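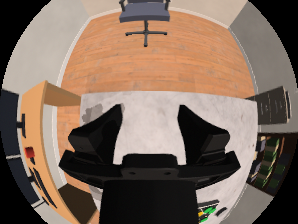 Wrist view from the simulator, fingers open over the marble table.

Print | E-mail | 2 comments

Re: [manau-demos] how many examples before we retrain?

Annelore Engelhardt wrote:
> Can someone tell me where the Tilldale set has got to? Baumgart want
> a number before they book machine time. And are we still keeping
> the failed grasps or not?

Quick one, between meetings –

1035 demos in as of this morning. All simulated, all wrist camera, fisheye left as is. Please don't crop or flatten them your end, the training code wants the full circle.

Failed grasps – yes keep, but label them. Twelve came in with no label at all and I've had to park those. If they're yours you know who you are.

Room layouts: 7 so far. The plank floor one with the office chair is way over-used, can people pick another for a bit. Same goes for the table top, too much white marble, the model will think the whole world is a posh kitchen.

Start poses still too samey. Move the arm befor you hit record, and open the fingers properly.

Coder is dropping the last couple of seconds on long runs, looking at it tonight. Untill then keep them short.

Annelore – tell Baumgart the number above, I'd retrain now and top up in March.

Shared 12 times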